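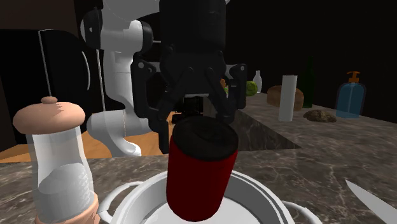 A red can and a white pot.

Tinned food deserves a better place in the kitchen than we give it
By Rosalba Ferri

My local library in Gudevance runs a cooking class on Sunday afternoons, and last term I went to all of it. The teacher was good. She showed us how to hold a knife and how to tell when onions are ready. But every recipe on the handouts began with fresh ingredients, and when a man at my bench asked whether he could use tinned chickpeas he was told that he could, "if he had to".

I have heard that phrase, or something close to it, for most of my adult life. It turns up in cookbooks, on the backs of packets and in the advice given out by people who mean well. Tinned tomatoes are fine if you can't get good fresh ones. Tinned fish will do in a pinch. Frozen peas have been let in, more or less, but the tin is still treated as a thing to apologise for.

I think this is a mistake, and one that falls hardest on the people who are being told to cook more.

Consider who is usually meant by that advice. It is the shift worker, the student, the parent who gets home at half past six, the pensioner cooking for one. These are people with limited time, often limited money, and in a lot of cases a limited kitchen. I rented a flat in Sunirmont for four years with an Oteck cooktop that had 2 rings, and the smaller ring worked when it felt like it. There was no oven. The fridge was the kind you find under a bar, with an icebox that held a tray of ice and one packet of peas. I ate reasonably well in that flat, and I did it out of a cupboard.

The cupboard had tomatoes, chickpeas, cannellini beans, lentils, sardines, tuna, corn and coconut milk. From those, with an onion and some garlic, you can make dinner on most nights without going to the shops first. That last part matters more than it is given credit for. A recipe that starts with fresh basil, a bunch of silverbeet and two ripe tomatoes assumes you have been somewhere that day to buy them. If you have not, you will probably order a pizza.

The usual objections to tins come in a few kinds, and they are not equally strong.

The first is that tinned food is less nutritious. It depends on the food. Some vitamins are lost to heat, and boiling fresh vegetables on your own stove loses some of them too. Beans come through very well. So does oily fish, and if you eat the soft bones in a tin of sardines you get the calcium as well. Cooked tomatoes are good for you whether you cooked them or the cannery did. What can fairly be said against tins is salt, and some fruit is still packed in heavy syrup. Both problems can be managed by reading the label, and by draining and rinsing the beans.

The second objection is taste. Here I will concede a good deal. Tinned asparagus is poor. Tinned mushrooms are worse. Tinned potatoes I have never understood, although my brother-in-law takes them camping and fries them in butter and they get eaten. But a tomato in July, in the southern half of this country, is a hard pale thing that has been sitting in a truck. The tinned one was picked when it was ripe. Any sauce that is going to simmer for half an hour will be better for having started with the tin, and plenty of Italian households I grew up around would find it odd that this needed saying. My mother bottled her own in February, and when the bottles ran out she bought Melis whole peeled from the continental grocer and carried on. There was no ceremony about the change. She squashed them in her hand over the pot and complained that they had gone up.

The third objection is harder to pin down. It is the feeling that opening a tin is not real cooking. I have tried to take this seriously and I can't. Nobody thinks less of a cook for buying flour already milled, or butter already churned, or a chicken that someone else has plucked. Dried pasta comes out of a factory and is served in very good restaurants. Somewhere along the way we drew a line and put tins on the wrong side of it, and I suspect the reason has more to do with class than with flavour. Tins were what you ate during the week before payday. They were rations, camp food and the contents of the charity box. People who have climbed away from that do not always want it back on the bench where visitors can see it.

You can watch this happening in reverse with expensive fish. A bar near my work sells a tin of mussels, opened, on a plate, with bread, for more than I would spend on groceries for two nights. I have nothing against the mussels. But the people paying for them would mostly be embarrassed to serve sardines on toast to a guest at home, and it is very nearly the same meal.

Then there is waste. In my own house the things that go into the compost are nearly always the fresh ones - the half bunch of parsley, the zucchini that was going to be a slice, the bag of spinach that turned to liquid behind the milk. I bought all of it with good intentions. I have thrown out tins as well, but only when they had rusted or had a dent along the seam, and in each case they had been in the cupboard for years. For a household watching its money, food that waits for you is worth a lot. The tin itself goes in the recycling and gets made into something else.

I kept my grocery dockets for a year, mostly to settle an argument with my husband, and the total for tinned goods came to $128. I had expected it to be more. Tins were in a good half of our dinners over that time, which says something about how far they go. I don't offer this as evidence of anything beyond one house, and prices have moved since then, but he has stopped calling the bottom shelf my bunker.

What would I change? The classes, to begin with. A beginner's cooking course should spend a full session on the cupboard before it goes anywhere near the greengrocer. Teach people to rinse beans and to dry them on a tea towel so they will crisp in a pan. Teach them that tinned lentils need only warming through, and that the oil from the tuna can go into the dressing. Show them how to cook tomatoes down until they stop tasting of the tin, a step that takes longer than most recipes admit. I give mine 25 minutes on a low heat, and a bit of butter at the end if they are sharp.

I would also like recipe writers to put the tin first. "One tin of chickpeas, or soak your own overnight if you prefer" is a different sentence from the one usually printed, and it tells the reader that they have done nothing wrong by owning a tin opener.

And supermarkets could do something about the shelves. At ours the beans are split between three aisles, with the plain ones at ankle height and the flavoured single serves at eye level for twice the money. An older shopper with bad knees is going to buy the dear ones or go without.

I am not arguing against fresh food. I grow silverbeet and I'm at the market most weeks in May for the quinces. But people who can shop that way already do, and they don't need encouraging. The man at my bench wanted to know if he could make the stew with what he had at home. The answer he needed was yes, drain them first and put them in near the end.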